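Dikmont desk rules to change from July 2022

The Dikmont office will bring in new rules for shared desks and meeting tables next month. The change covers the main building and the Zostari annex, which together have 300 bookable places.

Under the new rules, a desk can be booked for a maximum of four hours at a time. Bookings not taken up within the first half-hour will be cancelled and the place released. 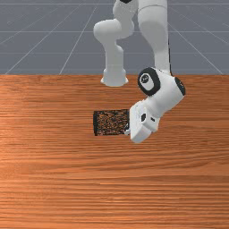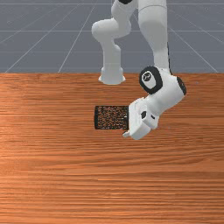

Two rendered views of a wooden tabletop.

Facilities manager Renata Tapia said the current system allowed all-day bookings, and many were left unused after lunch.

"We had people working in the hallway while the screen showed every desk as taken," she said.

Meeting tables will be handled separately. Teams may hold two bookings a week — extra time must be requested through the Jikach portal, where a colour code will show what is free. The limit does not apply to the ground floor, which stays open to visitors.

Kornél Dudás, who looks after the booking software, said existing bookings would be carried over. Those longer than the new limit will be shortened to the first four hours, and the person who made the booking will get an email.

Staff at the Gaete site are not affected.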